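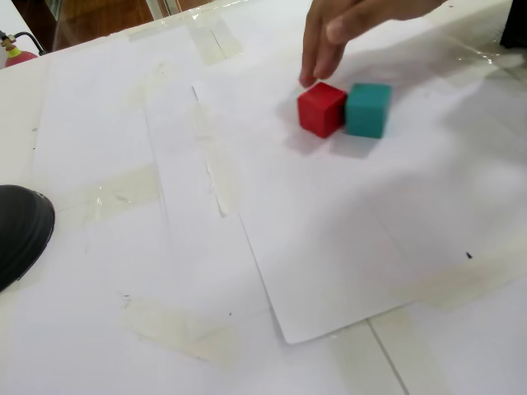 Preschool Visiting Mornings Return to Tangen

2 min read

Families looking for a preschool place for next fall can visit three local programs during November. Casteneo Preschool, Tovolico Children's House and the Cliretti Street Co-op are all opening their classrooms to parents, and children are welcome to come along.

Visits start at 9:30 a.m. and last 48 minutes, the length of one free-play period. Teachers will be working with their classes during that time, so please save longer questions for the coffee hour afterward.

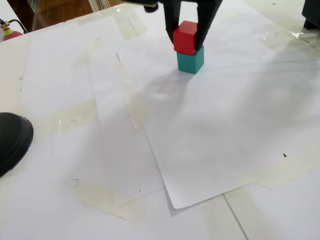
Sign-up is required, as each school can take only 5 families per morning. Last year the list filled before Halloween. You can sign up for more than one school, but please cancel if your plans change.

What each program offers

- Casteneo: mornings only, ages three to five. There are 69 places in total, and siblings of current students get first choice. 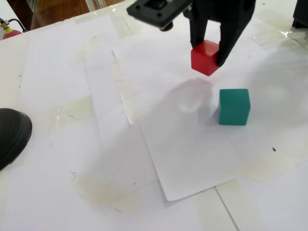
- Tovolico: full day with lunch. Children do not need to be potty trained to start in the youngest room.

- Cliretti Street Co-op: three mornings a week. Tuition is $900 a semester, and parents help in the classroom twice a month.

Applications for all three open in January. Casteneo and the co-op use the same form, which you can pick up at the Tangen library desk. Tovolico has its own form and asks for a copy of the child's immunization record.

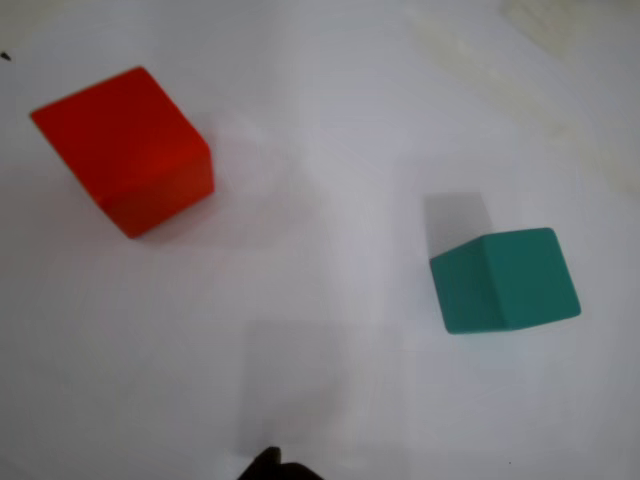 Two blocks, one of them red.

Street parking near the co-op is tight before 10 a.m. The lot behind the library is free and a short walk away.

14 shares · 3 comments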